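README: handheld gripper kit, spending plan

Read this before you ask for a second kit. The folder holds the tabletop sessions we recorded to decide if the Grekell handheld gripper is worth buying again, plus the cost sheet that goes with them.

The Tukier quote is for 2 more grippers and 2,000 spare finger pads. I don't see how we use 2,000 of anything. The vendor says pads wear fast; our own log has 88 sessions on one pair of green fingers, and the matte finish is slightly scuffed. Scuffed is a long way from worn out.
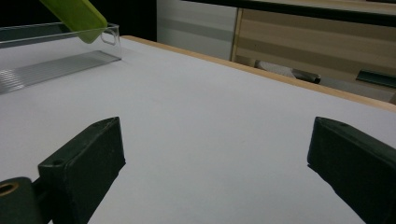
Mäkelä Workshop, Equipment Planning Group

Things the quote leaves out:

Table space. The fingers open wide and people want bare white board between them, with the clear box pushed off to a far corner. Each new station needs its own table.

Bins. Clear acrylic is pleasant to look at and I have no numbers on whether it helps. Price the opaque ones too.

Labeling time. Madum bills this separately — see costs.csv, second tab.

Files: sessions/ has the recordings, costs.csv the prices as of April, notes.txt the complaints.

Known gaps: no failure counts, no repair bills, and no test of any rival gripper. Don't cite this folder as proof that the kit pays for itself.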